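Sornville Water Notes
@sornvillewaternotes · 6th July

1/ Thread on hard water and laundry. Sornville switched part of its supply from the reservoir to the Cendov wells in April, and I keep getting the same question: why do gray and dark clothes come out stiff now? Short version: calcium, magnesium, and too little detergent.

2/ Hardness is reported as mg/L of calcium carbonate. It isn't a safety number. Anything above 180 is usually called very hard. To get grains per gallon, divide by 17.1. Washer manuals tend to use grains, lab reports tend to use mg/L, and people mix them up constantly.

3/ Soap and detergent behave differently. True soap reacts with calcium and drops out as scum, which settles in the fabric. Modern detergents mostly use surfactants that tolerate calcium better, plus builders that tie it up. Use too little and the builder runs out before the wash is over.

4/ Powder generally copes better than liquid here. Most powders contain sodium carbonate and often zeolite. Liquids have less room for builder. If you only change one thing, try powder at the hard-water line on the scoop.

5/ Water temperature: cold hard water is the worst case for powder, and undissolved grains end up in seams and cuffs. 85 to 105 F is enough for most everyday loads. Check the care label first.

6/ Line drying makes stiffness more obvious. Whatever minerals are in the last rinse water stay in the cloth once the water leaves. A tumble dryer flexes the fibers while they dry, so the same residue is harder to feel.

7/ Test for buildup: put a clean towel in a bucket of hot water, no detergent, and stir for five minutes. Cloudy or slick water means residue. Clear water means look elsewhere, starting with an overloaded drum.

8/ To strip residue: one hot wash with washing soda and a normal dose of detergent, then an extra rinse. Cottons only. Keep wool and silk out of it. Never combine vinegar with bleach, in the drum or in the drain.

9/ On softeners. The Stougaard unit in my basement cost 911 dollars installed, and I set it for measured hardness plus a small margin for iron. It uses salt, it needs a drain, and the resin will wear out eventually. For a renter, a better powder is the cheaper experiment.

10/ Fold when fully dry. Heather gray fabric hides mineral haze fairly well but shows creases, so smooth it by hand and fold it long before stacking.
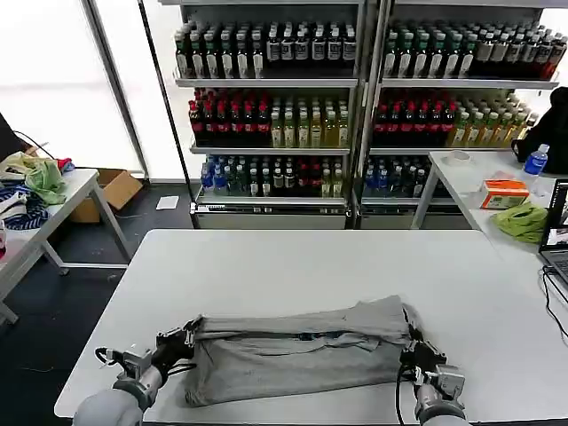
11/ Fabric softener is a separate subject. It coats fibers, which feels like a fix, but it does nothing about calcium and it cuts absorbency in towels. Skip it on towels and athletic wear.

12/ Test strips cost a few dollars. Run the cold tap for two minutes, dip, and read at the time printed on the pack. Send me your reading and nearest cross street and I'll add it to the Sornville map.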